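# Why People Leave Their Earbuds Behind: A Term Project on Lost Property at a Campus Library

Ruba Matar and Rima Masri

We started this project with a completely different question in mind. Rima wanted to write about how students choose a seat in a library, and I (Ruba) wanted to write about vending machines, and for two weeks we argued pleasantly and got very little done. Then I lost a glove. When I went down to the front desk to ask after it, the woman there pulled out a drawer so full that it had to be shut again with a knee, and I came back upstairs and told Rima we had our subject.

## What we looked at

The library has kept a lost property log in a spreadsheet for several years, and the staff kindly let us have a copy with the names taken out. It had 2269 entries. Each one gives the type of item, the floor it was found on, the time it was handed in and, if it was ever claimed, the time it went home again. The spelling is adventurous. "Scarf" appears in four versions, and there is a whole family of entries that only say "thing." We spent most of May cleaning this up in the evenings, usually at Rima's kitchen table, and I'd like to thank her mother for the soup.

We also handed out a short questionnaire at the entrance and got 69 of them back. We asked people what they had lost in the past year, whether they had gone looking for it, and how long they waited before giving up. We should have asked where they thought they had lost it, too. By the time we noticed that question was missing we had already printed everything.

## What we found

Almost 900 of the entries were small things that live in a pocket: keys, cards, earbuds, lip balm, memory sticks. Bottles and umbrellas came next, and then clothing, which is heavily seasonal, as anyone would guess. What surprised us was how differently these things get claimed. Keys go home very fast, often the same afternoon. Umbrellas hardly ever do. A few people wrote in the questionnaire that they would feel silly asking for an umbrella, and one added that she had simply picked up a different one on her way out, so perhaps it all evens out in the end.

Small cases were the group we found most interesting, and we ended up giving them more space than we had planned. An empty case is a sad object. The staff log it, it sits there, and its owner is presumably at home with two loose earbuds and no way to charge them. From the questionnaire we learned that many people don't check the lost property drawer for a case at all, and assume it fell out on the bus. The third floor, with its soft chairs, produced far more of these than the other floors. Rima spent a morning sitting in those chairs and reports that the cushions slope backward, and that anything in a back pocket is in real danger.

The time of day mattered less than we expected. There is a bump right before closing, when the staff walk the floors and collect whatever is lying about, but that tells us when things are found and says nothing about when they were left. We went back and forth on whether to include the chart at all and in the end moved it to the appendix.

## Problems with the data

The log depends on who is at the desk. Some people enter every pencil and others enter only what looks worth money, so a quiet month may only mean a less patient person on the evening shift. Our questionnaire was also answered mostly by people who weren't in a hurry, and I suspect that people in a hurry lose more things. We can't prove that with what we have.

## Suggestions for the library

We would like to see a fixed list of item types in the spreadsheet, a small sign by the soft chairs, and a note at the exit telling people where the drawer is. Rima would also like the "thing" entries kept exactly as they are. The head of the front desk has read a draft and says the sign, at least, is easy to do. 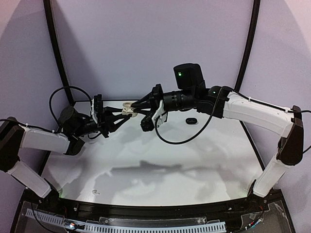 *A small open case held above a white tabletop, between two grippers.*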